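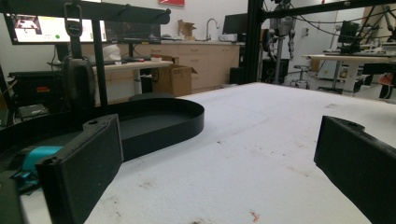 Warum schließt der Handgreifer Joneo manchmal nicht mehr ganz?
In den meisten Fällen hat sich die Schraube im oberen Loch der Fingerplatte gelockert, und die Platte steht danach schräg zu ihrem Gegenstück.

Joneo Handgreifer, Ersatzfinger und Sicherheitshinweis

Artikelnummer 423
Hersteller: Plostness
Lieferumfang: zwei Fingerplatten, Schrauben, Montageblatt

Seit August haben wir von mehreren Kunden die Meldung bekommen, dass sich eine Fingerplatte während der Arbeit verdreht hat. In einem Fall, bei der Firma Cisneros, ist das Werkstück aus dem Greifer gerutscht und auf den Tisch gefallen. Verletzt wurde niemand. Wir bedauern den Fehler und möchten hier erklären, was zu tun ist.

Betroffen sind Geräte aus der ersten Lieferung. Bei ihnen wurde die Schraubensicherung zu sparsam aufgetragen. Die Ersatzfinger auf dieser Seite sind bereits korrigiert.

Der Greifer wird in der Hand geführt, und jeder Finger hat eine flache schwarze Platte mit einem kleinen runden Loch am oberen Ende. An diesem Loch beginnt die Kontrolle.
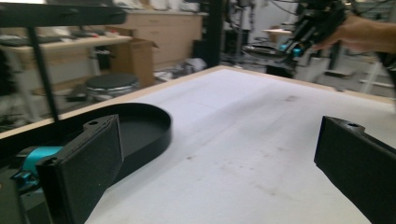 Kontrolle und Austausch

1. Den Greifer ausschalten und 60 Sekunden warten.
2. Beide Platten mit dem Daumen seitlich drücken. Es darf kein Spiel zu spüren sein.
3. Die alte Platte abnehmen und Reste der Schraubensicherung entfernen.
4. Die neue Platte ansetzen, im Winkel von 90 Grad zur Schraube, und von Hand anziehen.
5. Nach 25 Griffen die Kontrolle aus Schritt 2 wiederholen.

Zum Probegreifen empfehlen wir eine weiche Unterlage und ein leichtes Teil mit niedrigem Rand. Bitte halten Sie die andere Hand nicht zwischen die Finger, auch nicht bei ausgeschaltetem Gerät.

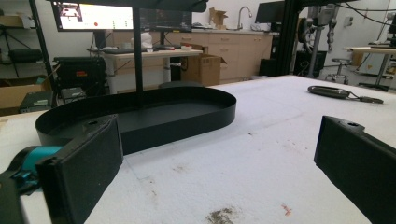
Beide Greiferfinger über dem Tisch, dazwischen die schwarze ovale Schale

Wer die Platte selbst nicht wechseln möchte, kann das Gerät an unsere Werkstatt in Woltthorpe schicken. Der Austausch ist bei Geräten der ersten Lieferung kostenlos, das Porto für die Rücksendung übernehmen wir ebenfalls. Legen Sie bitte einen Zettel mit der Seriennummer bei.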